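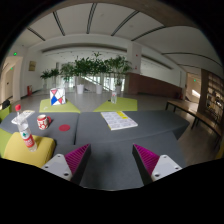
¿Dónde se puede leer el periódico y tomar algo sin salir del edificio Denwood? Desde octubre de 2024, en la nueva zona de descanso de la planta baja, con asientos tapizados, mesas bajas y prensa del día para quien quiera sentarse un rato.

El vestíbulo del Denwood estrena por fin un rincón para quedarse. Durante años la planta baja fue un lugar de paso, con gente esperando de pie junto a los ascensores y reuniones improvisadas en la puerta. Ahora hay color, hay cojines y hay dónde apoyar una taza, ¡y se nota muchísimo al entrar!

El proyecto lo firma el estudio Rashti, que ha apostado por el gris y el verde lima como tonos principales, con toques de amarillo mostaza. Sena Atinga, responsable del diseño, quería mesas bajas y amplias en las que cupieran a la vez el periódico, una botella de agua y el café de media mañana. «En una zona de espera la gente llega siempre con algo en las manos», cuenta. «Lo primero que busca es dónde dejarlo, y luego ya se sienta».

La prensa es una de las novedades que más ilusión hace a los vecinos de oficina. Cada mañana se reponen periódicos y revistas, y el que termina de leer los deja en la mesa para el siguiente. También se han traído tazas de loza y posavasos, que se recogen a las 7 de la tarde. Clekov, la empresa que lleva la cafetería del edificio, ha aceptado que las tazas salgan de la barra y crucen el vestíbulo, algo que hasta ahora no estaba permitido (y que se pedía desde enero, cuando se abrió el buzón de sugerencias).

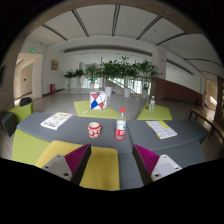 En ese buzón entraron casi 500 papeletas, y una buena parte hablaba de lo mismo: un sitio cómodo, con luz y sin necesidad de reservarlo. Esmaeil Daneshvar trabaja en Pemidum, en la segunda planta, y fue de los que escribieron. Ya ha bajado varias tardes con su revista y su botella de agua. «Antes me quedaba en mi mesa hasta en los descansos. Ahora bajo diez minutos y acabo charlando con gente de otras empresas a la que solo conocía del ascensor», explica encantado.

Las normas de uso son pocas. No se guarda sitio, las tazas se dejan en la mesa al terminar y los cojines pueden moverse de un asiento a otro, siempre que no salgan de la zona. Las comidas calientes siguen siendo cosa de la cafetería.

La zona abre a la misma hora que el edificio y pueden usarla tanto quienes trabajan en él como las visitas. Las sugerencias sobre los títulos de prensa se recogen en recepción.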